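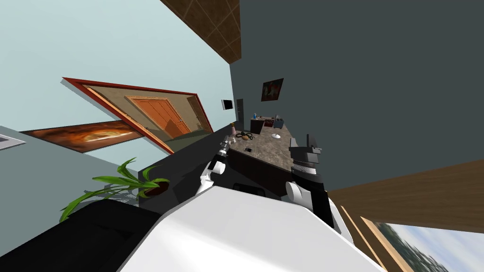 Kitchen counter, with a small pink-capped bottle near the front edge.

Rendier Counter Oil, 17 oz bottle

I started mixing this oil for my own butcher block because I was tired of the stuff from the hardware store going sticky on me. Then my neighbor Gladys Huamán wanted a jar, then her sister did, and now I have a shelf of labels and a funnel that never gets a day off!

It's a food-safe finish for bare wood counters, cutting boards, spoons and the handles of good knives. Mineral oil and beeswax, a tiny bit of carnauba for shine, and that's the whole list. No scent. I tried orange oil in an early batch and my bread tasted like a candle for a week, so that was the end of that.

How I use it

Wash the wood with dish soap, let it dry overnight, and go over any fuzzy spots with fine sandpaper. Shake the bottle well (the wax settles, especially in a cold pantry). Pour a puddle about the size of a pancake, spread it with an old T-shirt along the grain, and go have dinner. Wipe off whatever is still sitting on top before bed.

New wood is thirsty and wants 2 coats, a day apart. After that I do mine when water stops beading up around the sink. The strip next to the stove always goes first, and I usually just touch up that part on its own.

Please don't use it on laminate, sealed stone or anything with varnish on it. It'll sit there being greasy and you'll be mad at me.

What people ask

Will it darken my counter? Yes, a little. Walnut goes really deep and gorgeous, maple turns more of a honey color. Try it on the underside first if you're nervous.

Can I put it over another oil? Over mineral oil, sure. Over linseed or tung I'd wait until the old finish has worn down some.

Does it go bad? I found a bottle from one of my first batches behind the flour and it was still fine. Keep the cap on tight and store it away from the oven.

From a customer

"Used it on my mother's old rolling pin and on the island. The island looks great. The rolling pin made me cry a little." Renata Michalski

Sizes and ordering

The 17 oz bottle is what most folks get. There's also a 47 oz refill jug, no pump, for big kitchens and people with a lot of boards. Orders go out on Tuesdays and Fridays. If yours shows up leaky, send me a note and I'll mail another one.

Catherine Kinnear, Rendier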